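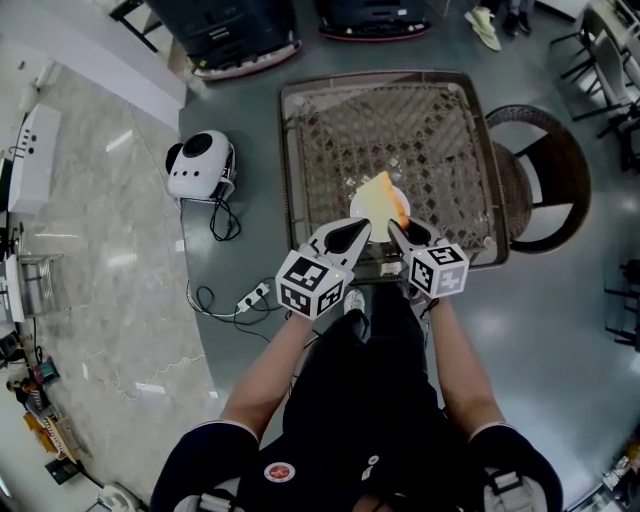 Unit 4 covers the selection and siting of barcode and RFID readers in a distribution center. A reader is chosen for a position in the building first and for its data sheet second. The position fixes the reading distance, the lighting, the temperature and what the operator's hands are doing at the moment of the scan. The last item is the one most often left out of a site survey. An operator who works with both hands occupied cannot press a trigger, so a trigger-operated unit is ruled out at that station whatever its range. Enter hand use in column 6 of the survey sheet as "none free," "one free" or "both free."

4.1 Reader classes

Handheld. Trigger-operated, one hand occupied. Suited to put-away, cycle counts and exceptions.

Wearable. Ring or back-of-hand imager paired with a wrist or belt terminal. Suited to piece picking. Battery life is shorter than in a handheld, and spares must be planned per shift.

Vehicle-mounted. Terminal fixed to the truck, powered from the truck battery through a converter. The scanner is tethered or paired by radio. Check that the mount does not block the driver's view of the fork tips.

Fixed. Presentation scanner, conveyor tunnel or dock door portal. No operator action beyond moving the goods.

4.2 Worked case: Zumov cold store

The site has 205 pallet positions in the freezer and a chilled dock. Labels are printed at the dock and read again in the freezer. Two problems were recorded in January: condensation on scanner windows when trucks crossed from freezer to dock, and missed reads on labels covered by stretch wrap.

The first was handled with heated windows on the truck-mounted scanners. The second needed a change of label position — outside the wrap, lower right corner of the long side — and no new hardware.

The Arkier terminals already on the trucks were kept. The older Mühlbauer handhelds were moved to returns, where the temperature is steady.

4.3 Read rate

Read rate = good first-pass reads / labels presented.

Use a sample of at least 1000 labels per station. Smaller samples hide faults that appear only on certain carton sizes. Record failed reads by cause: damaged label, wrong angle, out of range, no network. A "no network" entry is a radio fault and is left out of the scanner figure.

4.4 Exercise

Using the Utis floor plan handed out with Unit 3, assign a reader class to each of the six marked stations. State distance, temperature and hand use for each. Where two classes would serve, give the cost of spare batteries for both. Allow about one page per station.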